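Flosex Kitchen Display, Set-up Guide
Section 6: Loading your menu and calorie values

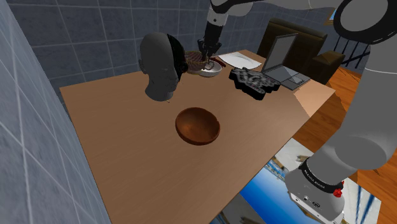 Do this section after the display is on the network and paired with the register. You need the manager PIN and a finished menu file. If your menu file is still being checked, stop at step 2 and come back later.

1. On the office computer, open Flosex and sign in as Manager.
2. Select Menu > Import. Choose the file you saved from the Studa template. The first row must contain the column names exactly as supplied.
3. Wait for the item count. One import can hold up to 400 items. Larger menus have to be split into two files and loaded one after the other.
4. Open any line marked in red. Most red lines are a missing serving size or a calorie value typed with a unit. Enter the number only.
5. For combo meals, enter the lowest and highest values in the two Range boxes. Do not type a hyphen between them.
6. Select Preview and read each page on the display itself. Item names longer than 20 characters wrap to a second line.
7. Select Publish. The new menu reaches all paired displays in about 6 minutes.

Note: Prices are not changed by this import. They come from the register — see Section 4.

Note: Sites that moved over from Godinho keep their old item codes. Leave the code column alone or sales reports will show the same dish twice.

CAUTION: Publishing replaces the current menu. Export a copy first (Menu > Export), and do not publish during service.

If error 108 appears, the file was saved in the wrong format. Save it again as CSV and repeat from step 2.

Section maintained by Pylyp Stetsiuk
Last updated: 2021-04-02

Related topics
Pairing a display with the register
Allergen icons and footnotes
Scheduling breakfast and lunch menus
Printing menu labels with Flislow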